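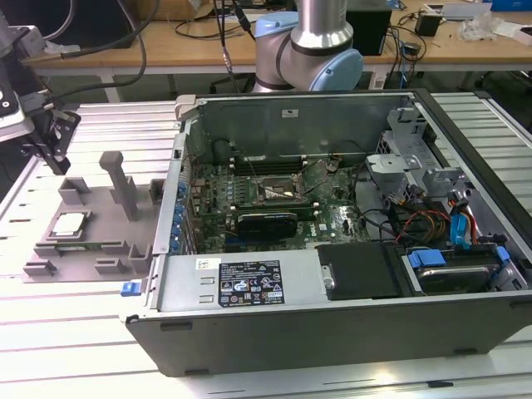
3.2 Cell layout and fixturing

The Panlow cell is built on a table of slotted aluminum extrusion, and everything that touches the workpiece is bolted to the slots. The arm stands at the back of the table, behind the rear wall of the computer case, and reaches over it. A desktop tower is laid on its side with the side panel off, so that every part we install or remove can be approached from above. Parts that are out of the computer are kept on a printed tray to the left of the case. The tray is one rigid piece, and each part has its own place on it. The processor, for instance, lies in a recessed holder with its metal lid up, and the socket lever in the case is raised before the arm goes to fetch it. We set the tray and the case against the same rail, so if the rail is disturbed both have to be taught again.

Early versions of the tray were held with double-sided tape. The tape crept under load over the course of a day, and the pick point for the processor drifted with it. The present tray is screwed down into T-nuts from Flilmont. It is removed only when a holder wears out or when we change to another model of computer. The tray is printed solid at the holders and sparse elsewhere -- a fully solid tray warped at the corners.

3.3 Tool and cable routing

The gripper is attached to the last link of the arm. Before each block of trials the operator checks the tool screws and the seating of the finger bracket, then moves the arm slowly by hand through the poses used over the case. The cables must stay slack in all of them. A cable that pulls tight near the end of a move adds a small side force at the fingers, enough to make a memory module go in crooked. We lost most of a week in June to this fault before we found it. The cables are now tied with one free loop at each joint, and the ties are replaced whenever the arm is serviced. 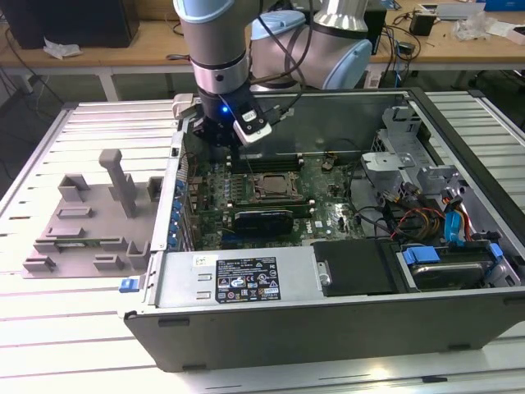
Figure 2. Arm and gripper over the opened tower, with the fixture plate at left. The processor socket is empty.

3.4 Calibration and upkeep

Calibration uses a pointed probe held in the gripper. The operator touches off on two corners of the case and three points on the tray, and the Tang controller software solves for both positions. The case is then left in place until the block is finished. If it has been bumped or lifted, the full procedure is repeated. We do not correct one corner alone, as this left errors at the far side of the board when we tried it.

Upkeep between blocks is simple. Rails are wiped and the slots cleared of stray screws. The holders are checked with a spare part, which should drop in under its own weight and lift out without dragging the holder walls. Worn holders are reprinted from the Kaneo drawings kept with the cell. The gripper fingers are cleaned with alcohol, and the pads are replaced when the edges begin to round.

The cell completed 219 trials in this arrangement. The tray was refitted twice in that time, both times for a worn memory holder. A full recalibration took about 2 hours at first, mostly spent on the tray points, and became shorter with practice. Trials run before the tray was screwed down are left out of the results in Section 4.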